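The Lentil Vote

I should say up front that I only ran for the Vanholm town council because of a parking ticket. I had no views on meat. I had a freezer full of it, sure, but I wouldn't have called that a view.

Then in January the Healthy Plates measure landed on my desk, all 30 pages of it, and it came down to this: every school lunch in town would go meatless 2 days a week. My phone started buzzing at breakfast and didn't quit. The butcher on Hosen Street hung a ham in his window with my name on it (my actual name, on a ribbon!). My own mother called to ask if I'd joined something.

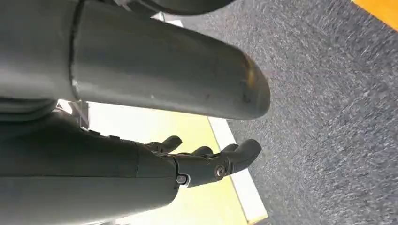

Damian Thaler told me I was overthinking it, that kids would eat a shoe if you put enough cheese on it, and that I should vote yes and go home early for once.

But I couldn't let it go. I'd eaten those school lunches. I remembered the gray patties, and I remembered the beans, and I couldn't have told you which one I'd be defending. So I did what I figured a grown-up would do and went to find out what a decent meatless lunch tasted like.

Başaran is the little lunch counter down by the bus depot, with 11 stools and a radio that only gets soccer. I ordered the lentil soup and sat there feeling like a spy.
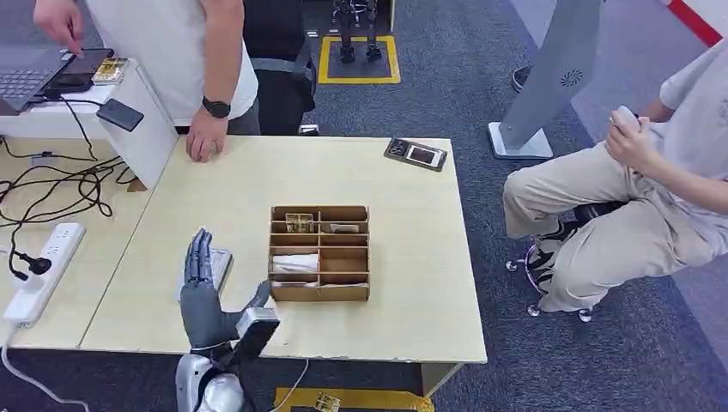
What I Learned on a Stool

The soup was good. It was so good I got mad. I had another bowl, then a flatbread with eggplant and something sour and red, and the woman at the register watched me mop the plate and asked if I was the ham guy.

I said I was.

She said her daughter went to the middle school and threw out her lunch every single day, meat or no meat, and did my 30 pages say anything about who was doing the cooking?
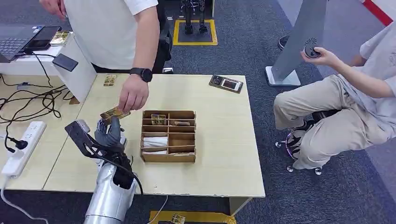
Reading time: 2 minutes

They did not. I checked that night at the kitchen table, twice, with a highlighter. There was a page on cholesterol and a page on cows and a whole section on the Nukach school district, two valleys over, which had tried the same thing and liked it. Cooks weren't mentioned once.

So I wrote an amendment. It was 15 lines long and I typed it with two fingers. It said the kitchens would get paid training before a single lentil was served, and that somebody had to taste the food first, 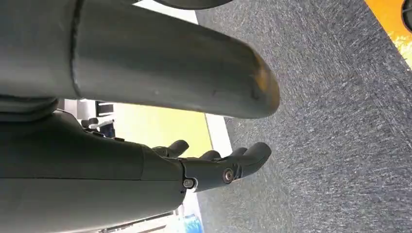
and that the somebody should be me, if no one else wanted the job. I thought that part would get a laugh. The clerk read it into the record with a perfectly straight face, and it passed by one vote.

The butcher took the ham down the next morning. He kept the ribbon up, though, and when I walked by he knocked on the glass and held up a tray of stuffed peppers. Rice and mushrooms, he yelled. Did I want to try one?

I had my coat off before I was through the door.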